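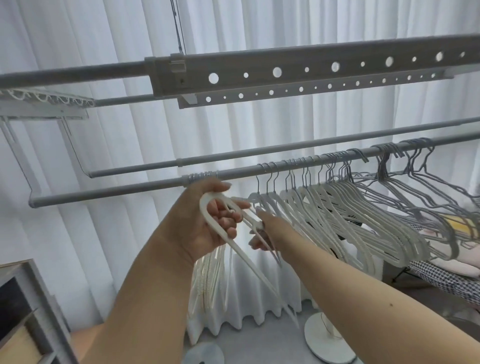 Drying Corner: A Report on Our Term Project in Household Organisation

By Marisol Benavides and Matěj Říha

Where the idea came from

When our tutor asked us to choose an ordinary part of a home and study it properly, most of the class went straight for kitchens. We very nearly did too, and had even drawn up a page of notes on cutlery drawers, but then Marisol hung up her washing one evening and spent longer untangling hangers than hanging clothes. That settled it. We would look at the drying corner in the flat we share in Salazar House, and see if we could make it a nicer place to do a dull job.

The corner is by the curtains, with a rack fixed to the ceiling and rails below it. It gets lovely soft light, and we are both very fond of it, but over the winter it had become the place where every spare hanger in the flat ended up. Some came from Matěj's old room, some from the dry cleaner's, and a good many arrived with the Jareck starter box his aunt kindly sent us (thank you again, if you are reading this!).

What we wanted to find out

Our question was a simple one: does sorting the hangers by type, and keeping them at fixed places along the rail, save any time on washing day? We also wanted to know if the two of us would keep it up, which seemed to us just as important -- a system that only one person in a home understands is not much use to the other.

How we went about it

We began by timing ourselves for 6 loads of washing with everything left as it was. Then we gave up an afternoon in July to sorting, and timed the same number of loads again.

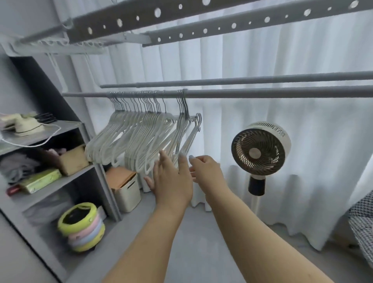
Sorting went more slowly than either of us had expected. Hooks catch on one another when they are pushed up close, and if you pull one out in a hurry its neighbours come too. Matěj found that it was much easier to slide a small bunch along the rail with one hand and steady the rest with the other, and after a while we both did it that way. We kept the plastic-coated hangers for shirts and blouses, and the thinner ones for things that weigh very little.

We made a few notes about the shelves as well, although they were not part of the original plan. Anything put down there "just for a minute" tends to stay for a week, and we are both guilty of it.

What we found

Before sorting, hanging up one load took us 10 minutes on average, and afterwards it took six. We were delighted with that, though we should say that we had also had a lot more practice by then. Airflow turned out to matter as well, so we added a short section on the fan, trying it in different places and feeling the clothes every 30 minutes. 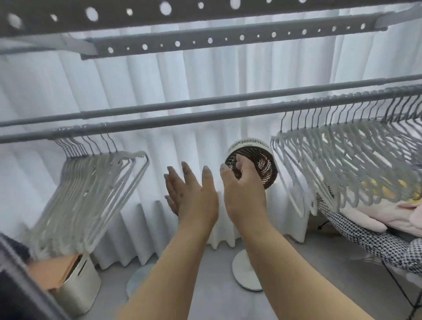
Figure 3. The fan on its stand by the curtains, with hangers on the rod.

Our fan notes are less tidy than our timings, and we would do that part differently another time, with a proper scale for weighing the washing. Matěj still thinks the fan should stand further from the rails, and Marisol still moves it back.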